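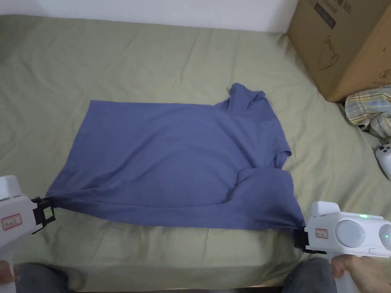

Pokance im Kursraum einrichten – Kapitel 2: Vom ersten Start bis zur ersten virtuellen Stunde

Von Lorena Paredes, 31. Dezember

Der Player hängt am Strom, der Beamer hat ein Bild, und jetzt beginnt der schöne Teil! In diesem Kapitel richtet ihr den Kursraum so ein, dass eure Mitglieder am Touchpanel eine Stunde auswählen und loslegen können, auch morgens um sechs, wenn noch kein Trainer im Haus ist. Falls ihr Kapitel 1 (Montage und Verkabelung) übersprungen habt, holt es bitte nach und kommt dann hierher zurück.

2.1 Player anmelden

1. Schaltet den Player am Kippschalter auf der Rückseite ein und wartet, bis die Statusleuchte dauerhaft blau ist.
2. Wählt am Touchpanel die Sprache. Sie gilt nur für die Menüs, die Kurssprache kommt später dran.
3. Verbindet den Player mit dem Netzwerk. Ein Kabel ist immer die bessere Wahl. Wenn es nur per WLAN geht, nehmt das Netz der Verwaltung und auf keinen Fall das Gäste-WLAN.
4. Gebt den Studiocode von eurer Auftragsbestätigung ein. Groß- und Kleinschreibung spielen keine Rolle.
5. Tippt auf »Raum anlegen« und vergebt einen Namen, den auch eure Aushilfen verstehen. »Kursraum oben« ist wunderbar, »KR-OG-b« eher nicht.

Hinweis: Bleibt die Leuchte gelb, lädt der Player gerade ein Update. Das kann beim ersten Mal eine gute Weile dauern.

Achtung: Während eines Updates den Player nicht vom Strom trennen.

2.2 Kursbibliothek laden

Zum Start liegen 386 Kurse bereit, von der sanften Mobility-Einheit bis zum Intervalltraining auf dem Rad, und ich finde immer noch welche, die ich nicht kannte. Ihr braucht davon nicht alle auf dem Gerät.

1. Öffnet »Bibliothek« und dann »Offline speichern«.
2. Setzt die Filter für eure Ausstattung. Wer keine Räder im Raum hat, nimmt »Cycling« heraus.
3. Wählt die Kurssprache und, falls gewünscht, Untertitel.
4. Prüft unten rechts den Speicherbedarf. Für ein typisches Studioprogramm kommen fast 66 Gigabyte zusammen.
5. Startet den Download am besten nach Betriebsschluss und lasst den Player über Nacht an.

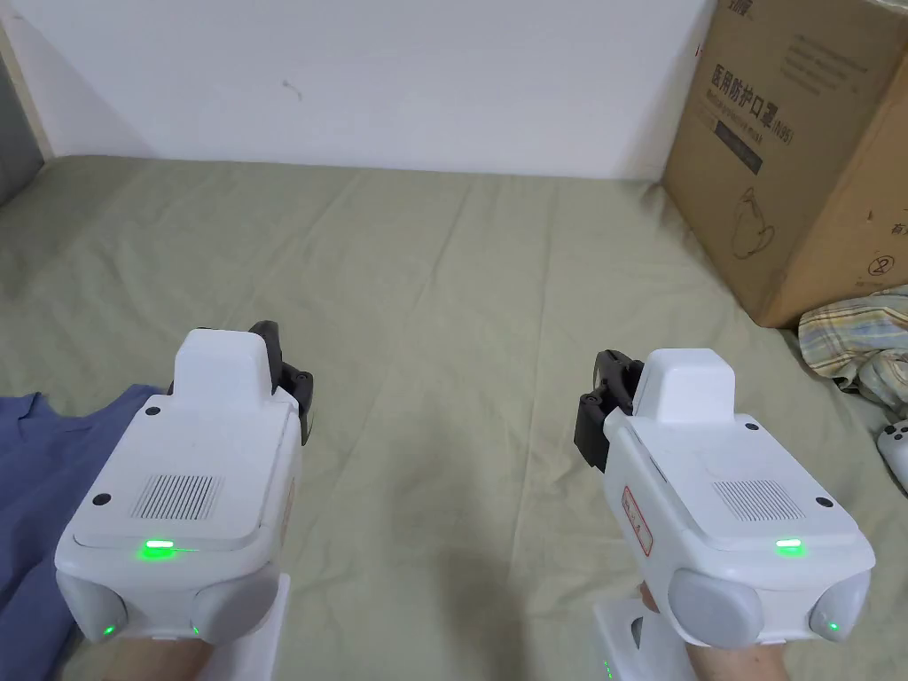

Abgebrochene Downloads setzt der Player selbst fort, sobald die Leitung wieder steht. Ihr müsst nichts neu anstoßen. Kurse mit einem grauen Pfeil sind noch nicht vollständig geladen und lassen sich nur mit Internetverbindung abspielen.

2.3 Ton einpegeln

Beim Ton lohnt sich Geduld, und zwar richtig! Ein gut eingepegelter Raum macht aus einem Video eine Stunde, bei der die Leute mitgehen. Magnus Mowat hat die Voreinstellungen in unserem Testraum in Drenetville erarbeitet, und sie passen für die meisten rechteckigen Räume erstaunlich gut.

1. Schaltet zuerst das Tonmodul Qian ein, danach den Verstärker. Beim Ausschalten gilt die umgekehrte Reihenfolge.
2. Dreht den Verstärker ganz herunter.
3. Startet unter »Audio« den Testkurs. Er wechselt zwischen Sprache, Musik und beidem zusammen.
4. Stellt euch in die Raummitte und lasst eine zweite Person den Verstärker langsam aufdrehen, bis ihr die Ansagen auch in normaler Gesprächslautstärke gut versteht.
5. Hebt die Stimme mit dem Regler »Coach« um 2 Stufen an. Im vollen Raum schlucken Körper und Matten mehr, als man im leeren vermutet.
6. Speichert das Ergebnis als »Standard«. Für Yoga und Stretching könnt ihr ein leiseres Profil danebenlegen.

Achtung: Die Maximallautstärke unbedingt unter »Audio« > »Grenzen« sperren. Sonst können Mitglieder sie am Touchpanel beliebig verändern.

2.4 Pulsgurte koppeln (optional)

Wer die Deralier-Gurte mitbestellt hat, bekommt die Pulswerte live auf die Leinwand. Das ist im Cyclingkurs ein Riesenspaß – und für Einsteiger eine echte Hilfe, das eigene Tempo zu finden.

1. Feuchtet die Elektroden an und legt den ersten Gurt an. Ohne Hautkontakt sendet er nicht.
2. Öffnet »Sensoren« und tippt auf »Suchen«.
3. Ordnet dem Gurt die Nummer zu, die auf dem Clip steht.
4. Wiederholt das für jeden weiteren Gurt, immer einzeln.

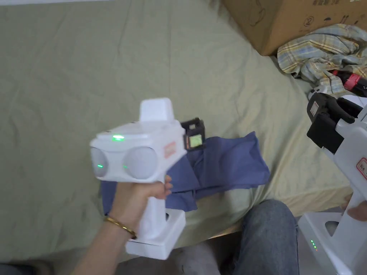

Ein Empfänger verwaltet bis zu 9 Gurte gleichzeitig. Für größere Gruppen schließt ihr einen weiteren am freien USB-Anschluss an, der Player erkennt ihn ohne Neustart.

Hinweis: Die Anzeige auf der Leinwand ist ab Werk anonym, es erscheint nur die Gurtnummer. Namen dürfen erst nach Zustimmung der Mitglieder eingeblendet werden (siehe Kapitel 5, Datenschutz).

2.5 Stundenplan und Probelauf

1. Legt unter »Plan« die festen Zeiten an. Live-Kurse tragt ihr als »belegt« ein, dann bleibt die Leinwand dunkel.
2. Gebt die Lücken dazwischen für die freie Auswahl frei.
3. Stellt die Vorlaufzeit ein. In dieser Zeit zeigt die Leinwand, welches Material man für die Stunde braucht.
4. Macht einen Probelauf mit einem kurzen Kurs, und zwar komplett, mit Aufwärmen und Cool-down. Zieht euch dafür ruhig Sportsachen an!

Springt der Kurs nicht zur geplanten Zeit an, prüft zuerst die Zeitzone unter »System«. Den großen Sommerplan stellen viele Studios im Mai um. Kopiert dafür den laufenden Plan und bearbeitet die Kopie, der alte bleibt so lange aktiv, bis ihr auf »Übernehmen« tippt.

Weiter mit Kapitel 3: Touchpanel gestalten und eigene Trainervideos hochladen.

© Pokance Kursraumsysteme, Drenetville | Kontakt | Impressum | Nach oben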